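# „Kinisari“ kommt im November — und bekommt Gesellschaft auf der Leinwand

Darauf haben viele Fans seit dem ersten Teaser gewartet: „Kinisari“ hat endlich einen Starttermin! Das Abenteuerdrama von Regisseurin Hayley Parsons läuft im November in den Kinos an, und zwar gleich in 262 Sälen. Für einen Film ohne großes Studio im Rücken ist das eine Ansage. Der Verleih Sugden hatte ursprünglich mit deutlich weniger Häusern geplant, nach den ausverkauften Vorpremieren aber noch einmal kräftig nachgelegt.

Spannend wird der Start auch deshalb, weil am selben Tag die Familienkomödie „Bundel“ anläuft. Sie geht in 404 Kinos an den Start und bringt mit den Fans der gleichnamigen Hörspielreihe ein treues Publikum mit. Zwei Filme, die unterschiedlicher kaum sein könnten, teilen sich also ein Wochenende, und für alle, die gern ins Kino gehen, ist das eine wunderbare Nachricht.

Parsons selbst nimmt das Duell gelassen. „Ich habe mir für ‚Bundel‘ schon eine Karte reserviert“, erzählte sie nach der Vorpremiere in Gistden lachend. „Nachmittags die Komödie, abends wir — das wäre doch ein perfekter Kinotag.“ Der Saal dankte es ihr mit Applaus, und die anschließende Fragerunde dauerte so lange, dass die Spätvorstellung nach hinten rutschte.

„Kinisari“ erzählt von zwei Schwestern, die nach dem Tod ihres Vaters dessen altes Fährschiff übernehmen und damit eine Küste entlangfahren, die sie nur aus seinen Briefen kennen. Wer Parsons' Debüt mochte, wird die langen, ruhigen Einstellungen wiedererkennen, doch diesmal traut sie sich viel mehr Tempo zu. Allein die Sturmsequenz in der Mitte des Films (gedreht auf einem echten Schiff!) lohnt den Weg ins Kino. Und die Musik, überwiegend mit Akkordeon und Streichern eingespielt, bleibt noch tagelang im Ohr.

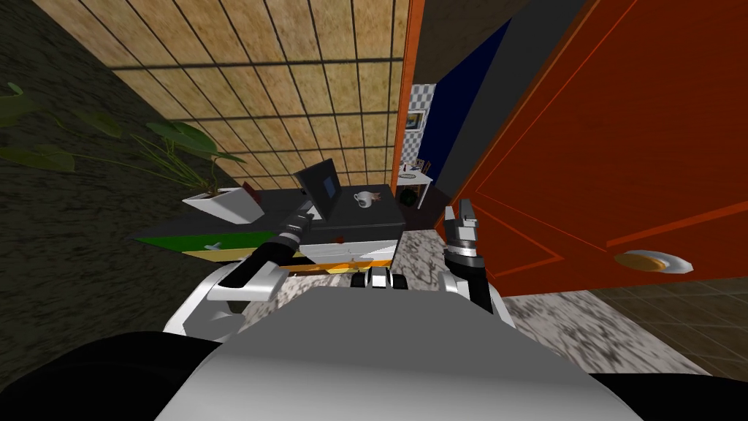

Auch beim Begleitprogramm lässt sich Sugden nicht lumpen. In mehreren Städten sind Gespräche mit dem Team geplant, dazu soll der Soundtrack bereits vor dem Kinostart erscheinen. Das Premierenkino in Gistden zeigt „Kinisari“ zum Auftakt um 17 Uhr und um 20 Uhr, die spätere Vorstellung in Anwesenheit der Regisseurin. Der Vorverkauf für beide Termine läuft bereits, Restkarten gibt es an der Abendkasse. Einen neuen Trailer will der Verleih noch vor dem Start veröffentlichen, dann auch mit ersten Bildern aus der Sturmsequenz.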